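July - Student project, cup and bowl sorting, bench notes

Present: T. Urrutia, B. Heitmann. Task set "Toltier" continued on the green cloth. The gripper opening remains as recorded in the previous entry.

The students are to complete three layouts before the demonstration. Wait time between moves is set to 1000 ms - Mr. Heitmann requests that it not be shortened without a note in this book. Approach height over the bowls is to be reviewed by Mr. Urrutia.

Open item: two bowl positions still lack labels in the Satti file. 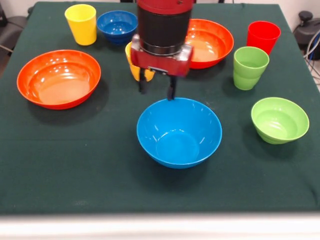
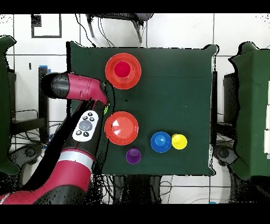
Toltier set, arm over the green cloth with cups and bowls.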